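Help us find who broke into the Inlow Road lock-ups

Hello again from the Zadham neighbourhood policing desk. I look after the updates that go out to residents and the local papers, and I've got a bit of an appeal for you this time, so please bear with me and pass it on if you can!

At some point late on Saturday evening, two lock-ups behind Inlow Road were forced open. Power tools, a child's bike and £300 in cash were taken. We've had good information from people on the Ambrose estate already (thank you, you've been brilliant), but we're still missing a clear sighting of the van that was heard leaving by the back lane.

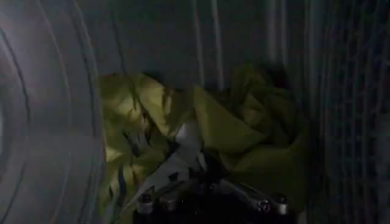 Photo: Zadham Neighbourhood Policing Desk

The lane comes out next to the Tallex tyre depot, so if you were driving past there, do have a look at your dashcam before it records over itself. Doorbell footage is just as handy, even if you think there's nothing on it but cats. Officers have been to every house on the even side and will be doing the odd side this week.

No arrests have been made and nobody was hurt.

I know a few of you have asked about padlocks. We've got 20 closed-shackle ones to give away, first come, first served, at the front counter. Bring something with your address on it, as they're for Inlow Road and Ambrose residents only, I'm afraid.

If you saw or heard anything, ring the desk and quote reference 303, or pop in and ask for the lock-up enquiry. You don't have to leave your name.

Ends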